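Cleaning a Portable Washing Machine

A small top-loading machine needs a maintenance clean every four weeks if it is used most days, and every eight weeks if it is used at weekends only. The usual signs that it is overdue are a sour smell when the lid is lifted, grey flecks on light clothes, and a slippery film on the tub wall just above the normal water line. The method below is for single-tub machines with a pulsator in the base and a mechanical timer. Twin-tubs are covered on a separate page.

Before you start

Unplug the machine at the wall. Mechanical timers are not sealed against water, and the knob shaft is the easiest way in. Turn the timer to zero, drain the tub fully and leave the drain hose lying flat with its end over the floor waste. Check the rating plate or the booklet for the maximum water temperature. Many small plastic tubs are limited to warm water, and boiling water from a kettle will distort the pulsator.

You will need:
Citric acid, 200 g
A soft nylon brush
An old toothbrush
Washing-up liquid
3 cotton cloths, one of them kept dry
A bucket

Do not use scouring powder or a green-backed pad. Scratches in the plastic hold residue and the film returns sooner.

The tub

1. Take out the lint filter, where fitted. Most pull upwards or unclip at one side. Put it to soak in the bucket with warm water and a little washing-up liquid.
2. Fill the tub to the high mark with warm water. Plug in, add the citric acid and run for 4 minutes.
3. Switch off, unplug and leave to stand for an hour.
4. Brush the tub wall from the rim downwards. Work the toothbrush between the ribs of the pulsator and round its outer edge, where fibres collect.
5. Drain, refill with cold water, run for 3 minutes and drain again. Repeat if the rinse water is cloudy.

Never mix citric acid with bleach, or use one straight after the other without a full rinse between them. If black mould is established, deal with it on another day with a product intended for the purpose.

If the pulsator has a centre screw it can be lifted out once a year. Note the position of any washer underneath. On the older Jalness tubs the screw is plated steel and may have seized; leave it alone if it does not move with moderate pressure.

Rim, panel and handles

The rim does not get rinsed by the wash, so splashes dry on it and build up as spots. Wipe it with a damp cloth and a drop of washing-up liquid, then go over the spots again with the toothbrush.
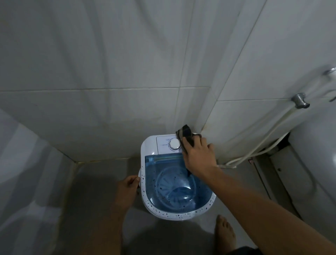
Struan Buchanan

Clean the control panel with a cloth that has been wrung out hard. Fold it into a pad, work from the knob outwards and finish in the back corners, with the other hand steadying the machine at the front edge. An empty portable is light and will slide on tile if you lean on it. Spray nothing directly on the panel. Printed labels beside the timer wear off with solvent cleaners, so keep to washing-up liquid there.

Behind the machine

Where a machine is kept in a bathroom corner, the wall seam and the grout at floor level stay damp and discolour. Pull the machine forward, brush the joints with a bicarbonate paste, rinse and dry. Push it back with a hand's width of clearance on each side if the room allows.

Rinse the lint filter under the tap and let it dry before refitting. Leave the lid up overnight.

Stored machines: dry the tub with a cloth, hang the drain hose downwards and do not coil it until the last of the water has run out.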